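Report for October, sorting of donated desk items – Astside room

Dear Tineke Timmermans,

The sorting goes well. We have now 407 items on the list, and 26 still need cleaning. From the grant we spent 2,305 on shelves and cleaning material. Small items are laid on the flowered mat before we write them down.
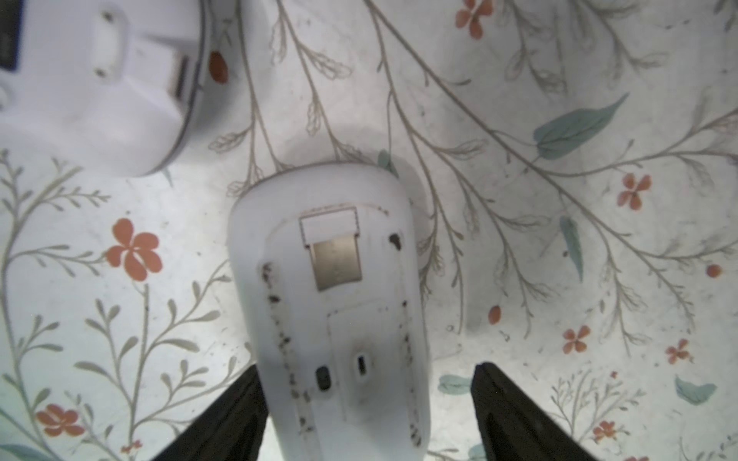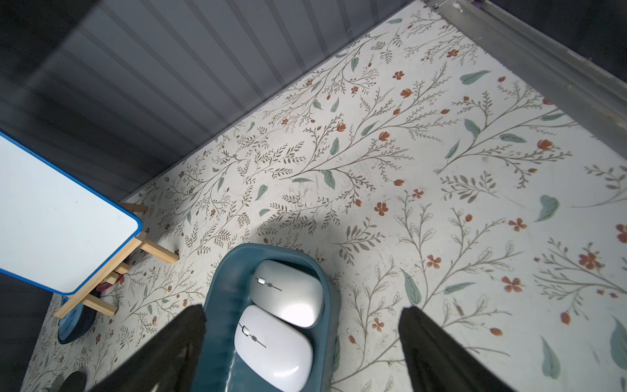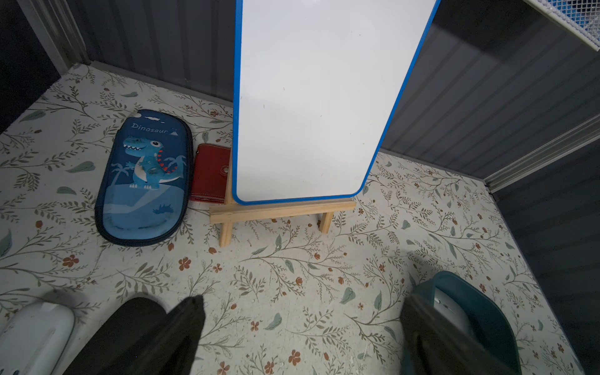
Last picture: small whiteboard on easel, with dinosaur pencil case and wallet.

The mice go to the Gridari classes. For the wallet we ask your advice – may we give it away?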